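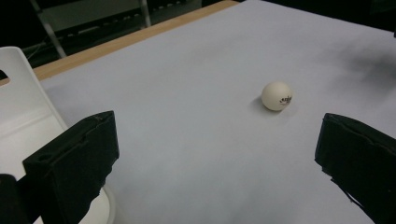
Search products, news, downloads

Droker issues revised storage and work surface guide for table tennis clubs

FIRKAU, Thursday, July 4, 2019 - Droker has released the second edition of its guide to ball sorting and storage for table tennis clubs and school sports departments. The guide covers the sorting table, the covering placed on it, the bins used to hold graded balls, and the labeling of those bins. It replaces the first edition in full. Clubs that hold printed copies of the earlier text are asked to discard them.

The revision follows a trial at the Firkau sports hall in which 2,403 used balls were checked by hand over one season. Of these, 2,004 were returned to practice use. The remainder were withdrawn for cracks, soft spots or loss of roundness. Results were recorded by Gisela Teuber and reviewed by Arne Rothe, who also edited the guide.

Work surface

The first edition allowed sorting on any level table. The second edition calls for a plain, pale, matte covering that takes up most of the tabletop. Either a large sheet of paper or a flat white board may be used. A glossy covering produces glare and is not accepted. Colored or patterned cloth is also excluded, as hairline cracks in a white ball are harder to find against it.

Paper is the cheaper option and can be replaced when it becomes marked. It creases with handling, and a ball that stops against a crease may be taken for one that is out of round. The guide therefore limits paper to visual checks. The roll check is to be done on a board, with the table leveled beforehand in both directions.

The covering may stop short of the table edge. A strip of bare tabletop along the far side is useful for pens, tags and the record sheet, and keeps these items off the checking area. Only the ball being checked should be on the covering.

Lighting should come from one side and from above. A single soft shadow next to the ball makes dents easier to see than flat light from several lamps. The printed mark on the ball is turned to the side during the check so that it does not hide a crack along the seam. Balls with a worn or partly missing mark are not withdrawn for that reason alone.

Bins

Open-topped plastic bins with rounded corners are specified for all grades. Walls that let some light through are preferred, so that the fill level can be judged without moving the bin. Cardboard boxes, which the first edition permitted, are no longer listed. In the trial they softened along the bottom fold and had to be replaced twice.

The bin is set lengthwise along the left side of the work surface and the sorter works from the right. Left-handed sorters reverse the arrangement. Each session starts with an empty bin. Balls from an earlier session are not to be topped up, as this mixes checked stock with stock of unknown age.
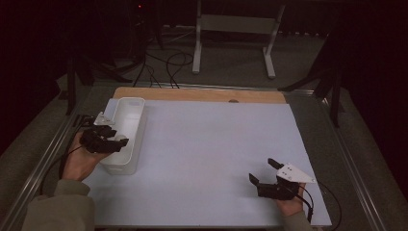
Sandro Donati remarked that the empty-bin rule would be the hardest one for his club to keep, given that practice balls there are swept up and tipped into whichever bin is nearest the door. He asked for a separate return bin to be added to the layout, placed on the floor and marked in a different color. Droker has adopted the change, and the return bin appears in the second edition as an optional item.

A bin is considered full at 141 balls in the size used for the trial. Above that level balls tend to spill when the bin is lifted from one end. Clubs using other sizes should fill to two finger widths below the rim.

Labeling and records

Labels are fixed to the short end of the bin, facing out from the shelf. Each label carries the grade, the month of checking and the initials of the sorter. The record sheet has been cut from two pages to one. It now has 9 columns, with the former remarks column moved to the back of the sheet.

"The old sheet asked for the weight of each ball, and most clubs left it blank," said Heike Görtz. "We took it out. The roll check catches nearly all of what the scale was finding, and it takes less time."

Weighing is still described in an appendix for clubs that prepare balls for league matches.

Availability

The guide can be ordered in print from Droker or collected at the Firkau sports hall during office hours. The record sheet and label templates are supplied with it and may be copied freely within a club. A version for elementary schools, with larger type and a shortened section on grading, is planned for August.

Clubs that wish to comment on the second edition should send their remarks in writing, with the section heading they refer to.

Press contact: Karabo Potgieter, Droker, Firkau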